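【求助】仿真开门任务,门开了一部分以后规划频繁失败

楼主 拧螺丝的鱼
发表于 11/25/24

场景是用 Cleson 搭的室内走廊,机器人是双臂移动底盘,任务就是开门、过门。控制栈是自己写的:上层一个任务状态机,中间 Etholm 做轨迹规划,底层关节阻抗。抓把手、下压、拉开这几步没什么问题,问题出在门打开一部分之后。

状态机这时候要切到“换手”,一只手留在把手附近,另一只手去够门板的自由边,把门继续推开。一切过去,Etholm 就开始报规划失败,60 次里大部分都超时,偶尔成功的轨迹也绕得很远,肘部几乎贴着墙走。 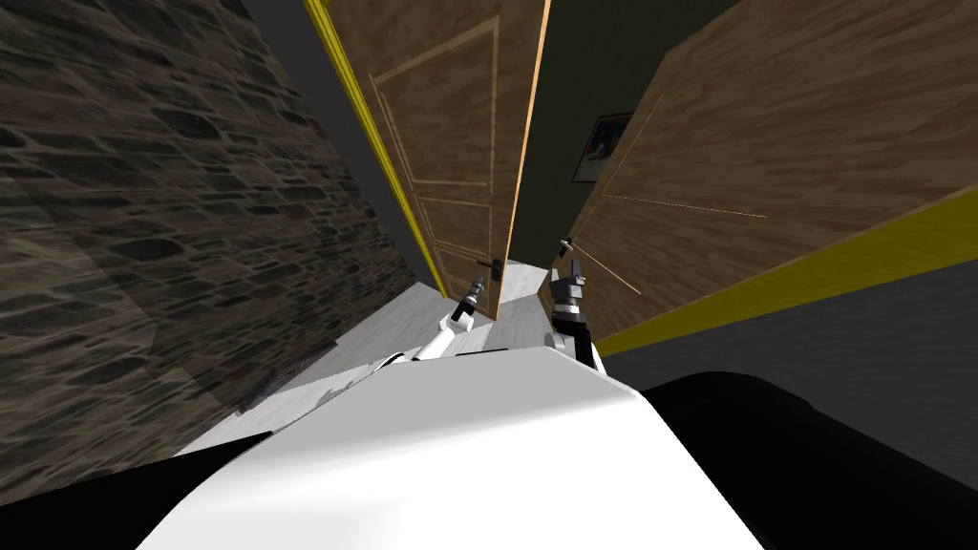

规划超时我先怀疑的是碰撞模型。门板我用的是一整块凸包,把手单独一个胶囊体,外面统一加了膨胀。右边那只夹爪现在就停在门的自由边旁边,左边那只在把手左侧,两只手离门板都很近,膨胀以后起始状态本身可能就判碰撞了。但我把膨胀调小再跑,失败少了一点,没有根本变化。

另外头部相机的画面是斜的,整个走廊都歪着,感知那边输出的门平面法向我也不太放心。有没有人做过类似的任务,换手这一步一般怎么处理?

----------

2楼 半桶机油

先看日志里失败的类型。起始状态无效和采样超时是两回事,你帖子里混在一起说了。Etholm 默认会在起始状态附近做小扰动再试,所以起始碰撞不一定直接报出来,表现出来就是慢。把扰动关掉跑一遍,马上就知道。

----------

3楼 北纬不冷

我觉得是感知的问题。相机歪成这样,滚转角只要标定差一点,门平面就跟着偏,门轴位置再一算,误差会放大。走廊右边那块木板和门颜色纹理都差不多,分割很容易把两块连成一块。连上以后规划器看到的就是一堵墙,中间那条缝没了,当然过不去。

建议把分割结果叠到原图上看一眼。

----------

4楼 半桶机油

回复3楼:仿真里外参是直接读的,没有标定误差这一说。歪不歪不影响变换。分割连成一块倒是有可能。

----------

5楼 北纬不冷

回复4楼:读的是仿真外参没错,但要看他读的是哪一帧的。底盘一动,头部姿态变了,点云时间戳和变换对不上,效果跟标定不准一样。我之前在 Iordache 的接口上就碰到过,图像比关节状态晚 3 帧,查了很久。

----------

6楼 拧螺丝的鱼(楼主)

先回2楼,扰动关掉以后确实有一部分直接报起始状态无效,出问题的都是左臂末端和把手胶囊体。剩下的还是采样超时。

再回3楼,分割叠图看了,门和右边的木板在下半截连在一起,上半截是分开的,中间能看到后面的深绿色墙。时间戳还没查,晚点看。

目前两处改动:
1. 换手阶段把左夹爪和把手的碰撞对放进允许列表,切出这个阶段时恢复。
2. 门板不再从点云拟合,门轴位置在开门前估一次,之后只更新一个角度。

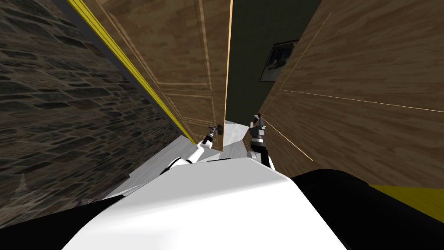

改完以后超时少了很多,剩下的失败集中在右臂。右臂要从门和木板之间伸过去,目标姿态我给的是固定的,夹爪朝前,手腕滚转锁死。逆解能解出来,但可行解很少,规划器在那一片采样基本都是浪费。

----------

7楼 慢速插补

目标姿态锁死就是你剩下那部分超时的原因。推门边根本不需要固定手腕滚转,给一个区域就行:位置沿门边上下放开,滚转放开,只约束接触方向。Etholm 支持目标区域,配置里改一下,不用动代码。

还有一点,门开到这个程度了,为什么一定要换手?左手继续拉着把手,底盘往后退,门自己就开了。底盘和手臂一起规划,换手这一步可以省掉。

----------

8楼 半桶机油

不同意省掉换手。底盘后退要有空间,他这个走廊左边是石墙,底盘一转就蹭上去。全身规划维度上去以后时间更长,他现在单臂都超时。

允许列表那个改法也提醒一句:别把整条左臂和门板都放进去,只放夹爪和把手。我见过有人图省事全放了,仿真里小臂直接穿门,任务还判成功。

----------

9楼 慢速插补

不用真的全身一起搜。底盘轨迹按门轴画一段弧,离散成 7 个点,每个点解一次手臂逆解,相邻点连得上就行。算得很快。走廊宽不宽楼主自己量一下,我没说一定能过。

----------

10楼 拧螺丝的鱼(楼主)

时间戳查了,5楼说对了一半:有偏差,晚 2 帧,底盘停着的时候没影响,底盘动的时候门角度会跳。现在改成按图像时间戳去插值关节状态,角度曲线平了。

目标区域也换上了,滚转放开,右臂那部分超时基本没有了。

9楼的弧线方案我在 Cerkadow 里用离线脚本试了一下,走廊宽度是够的,但弧线最后一段右臂肘部会碰到木板,要先把右臂收起来。收臂再伸臂,总时间和换手差不多,所以暂时还是留着换手。

还有个问题没解决:门板现在只更新角度,如果开门前那次门轴估偏了,后面就一直偏。有没有在线修正的做法?

----------

11楼 北纬不冷

拉门的时候把夹爪的轨迹记下来,对着圆弧拟合,圆心就是门轴。比视觉的准。前提是夹爪和把手之间没有滑动,滑了的段要去掉。

----------

12楼 慢速插补

同意楼上。角度太小的时候拟合不稳,先用视觉的初值,拉开一段以后再切到圆弧拟合的结果,切换时做个平滑,不然规划场景里门会突然挪位置。

----------

13楼 拧螺丝的鱼(楼主)

好,夹爪轨迹本来就有记录,我加一个拟合节点。滑动段准备用夹爪开度变化来判断,跑完把参数贴上来。

相关帖子
Etholm 目标区域配置写法整理
Cleson 里门铰链阻尼怎么设才不抖
Iordache 图像与关节状态不同步的排查步骤
双臂任务的允许碰撞列表该放在状态机还是规划层
Cerkadow 离线脚本批量跑逆解
点云平面拟合把相邻两块板连成一块怎么办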